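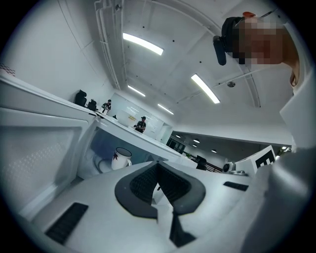 Vega Vallejo wrote to us in January that every office fitter's website says the same thing, that white paint and long lights will make people happier at their desks, and that she had worked under plenty of both and felt no different.

We've kept her letter, and most of this page is a reply to it.

## What Brannigan does

We fit out offices. Ceilings, lighting, walls, desks and storage, mainly for firms taking over a floor somebody else has left. We've been at it for 20 years and have grown suspicious of nearly all the language used to sell it. You won't find "wellbeing" in our quotes. If a supplier tells us a lamp improves concentration we ask to see how they know, and the talk usually moves on to delivery dates.

A white room with a white ceiling is a cheap way to make the most of whatever light you've got. That is as far as we'd go. It also shows marks, and by the second winter someone will want the area round the door handles painted again. Put that in your budget.

## Ceilings

Most of our arguments with clients are about ceilings. People want them clean and flat, then remember that the pipes have to go somewhere. You can box everything in, at a price, and pay again when a fault means opening it up. Or you can leave a run of conduit showing, paint it white and stop noticing it by Friday. We lean towards the second. Some clients hate it — fair enough, it's their ceiling.

Long tube fittings are our usual choice over desks. They aren't pretty. We would still rather you spent the money on separate switches, so the far end of the room can be dark when no one is sitting there.

## Desks

We sell white desks and we don't claim much for them. They match, and replacements are easy to get. Ask to sit at one for an afternoon before you order, preferably near a window, and see whether the glare bothers you. It bothers some people a lot.

## Two jobs

Plirside was 2,476 square feet on one floor. The client asked for a "collaboration zone". We asked what would happen in it, couldn't get an answer, and put in ordinary tables. They use it for lunch.

Folach went less well. We trusted the old drawings, which were wrong about the beams, and two of the lights had to be moved after the painters had finished. We paid for that. We now measure everything ourselves, including when we're handed a survey that looks perfectly good.

## Before you ring

Viton, our planning service, is a visit and a written report, charged separately. We're aware that a fitter's report tends to recommend fitting. Ours sometimes says to clean the lights and leave the rest alone, but get a second opinion anyway.

Vega, if you're reading, we still paint most things white.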